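Plosmont Youth Soccer Forum > Rec and Travel > U8 and below

Thread: Club wants to start keeping standings for the U7s

touchline_terry
So the email went out last night. Starting in May the U7 group goes into the Gendodeo Cup format, with posted scores, a table and a final. Fee goes up by 50 dollars a kid. I've read it twice and I still can't tell what the extra money buys. My son has played two seasons of small games with no table and he already knows the score of every one of them. What exactly is the table for?

goalkick88
It's for the parents. Always has been.

mrs_halfway
I'll disagree a little. My daughter was U7 the year before last, when they tried a one-off tournament over at Stetano Park, and she loved it. She still has the medal on her lamp. I don't think a final hurts them.

touchline_terry
One tournament is fine. We had a good time at that one too. What I'm asking about is a whole spring of it with a table on the website. Last fall there was a team in our group that won one game by 14 and the next by 11. Put that in a table in week two and tell me what the other kids are playing for in week six.

Hongjun Dong
I coach the U7 Blues. The email could have been clearer. The plan is to re-sort the groups after the first three weeks so the games are closer. The table is partly there so we know how to sort them.

goalkick88
Coach, with respect, you already know which teams are strong. Everybody standing on the sideline knows. You don't need a website for that.

Hongjun Dong
I know about my own team. I see the others once each. Right now the sorting is done by asking coaches how they think they're doing, and you can guess how well that works.

lefty_on_the_right
Is there any evidence that re-sorting works? The Gendodeo people claim on their page that 97 percent of games in their format end within three goals. Of what games? Which ages? Does that count the ones where the coach pulls his best player at halftime? I went looking for where the number comes from and there is nothing behind it, just the number in a big green circle.

mrs_halfway
They do say it covers 1635 games.

lefty_on_the_right
They say it, sure. Same page, same size circle. I'd like to see one actual list of results. Any league that really has 1635 scores written down somewhere could post them in an afternoon.

touchline_terry
And if coaches are told that a good game is one inside three goals, you will get a lot of games inside three goals. Our guy already tells them to pass five times before shooting once they're up by a few. Nothing wrong with that, but then don't sell me the close score as proof of anything.

Hongjun Dong
That's a fair point about the percentage. I don't put much weight on it either. What I can tell you is what we do at practice won't change. Same drills, same rotation, everybody gets a turn in goal. I go over positions with them on the board before we go out, ten minutes at most, and then they play. 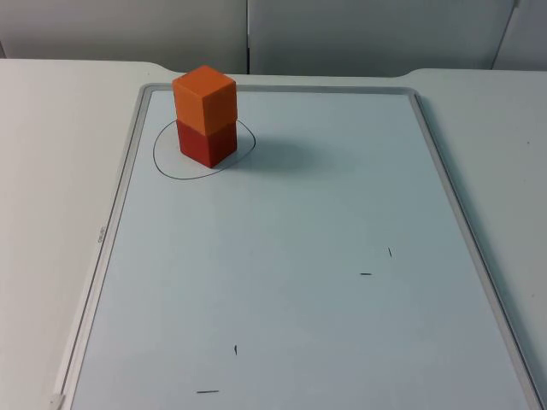 Haoran Yan wrote that the ten minutes before practice was the only part of the season his twins could repeat back to him in the car, and that he'd rather see the 50 dollars go to another assistant coach than to a table. He also asked whether families could opt out of the cup and keep the old schedule.

Hongjun Dong
Not as it stands. The field slots are booked as one block. I can ask, but I wouldn't expect a yes before spring.

goalkick88
So the answer is no.

Hongjun Dong
The answer is I'll ask.

newtoplosmont
We moved here over the summer so maybe I'm missing history. At our old club they had standings from U6 up and the kids didn't care at all. They cared about the snack. The dads cared a lot. One of them got walked off by the ref for yelling at a six-year-old who wasn't even his. I'm not for or against, just saying the table didn't do much to the children either way.

touchline_terry
See, that story is the whole problem for me. You've got a quiet sideline now, mostly. Why hand those people a table?

mrs_halfway
Those people yell with or without it, Terry. You were there for the Stetano final. That was a medal game with no table and somebody's grandfather was halfway onto the field.

touchline_terry
He was on the field. All the way on.

lefty_on_the_right
Back to the money for a second. Does the 50 go to our club or to Gendodeo? Who pays the refs? At U7 the refs are teenagers and they get paid by the game, and we aren't adding games as far as I can see. Same eight weeks plus a final.

Hongjun Dong
Most of it goes to the cup organizer as an entry fee. It covers the website, medals and insurance for the final. Refs are paid by us out of regular registration, same as before.

lefty_on_the_right
We're already insured through the club. I have the card in my wallet.

Hongjun Dong
The final is at the Yan Sports Center, so it isn't our field. They ask for separate cover.

lefty_on_the_right
Then have the final on our field – problem solved and cheaper.

goalkick88
But then no big green circle.

mrs_halfway
I'll pay it and she'll probably love it when my youngest gets there. But I would like to see the costs written out. That's not a lot to ask.

touchline_terry
Agreed on that much. I've emailed the club asking for a breakdown and for the list of results behind the 97 percent. Will post whatever I get back.

newtoplosmont
Is practice still at 5 tomorrow or did that move too?

Hongjun Dong
Still at 5. Bring a ball if you have one, please, we're short again.

touchline_terry
No reply from the club yet. I'll try calling in the morning.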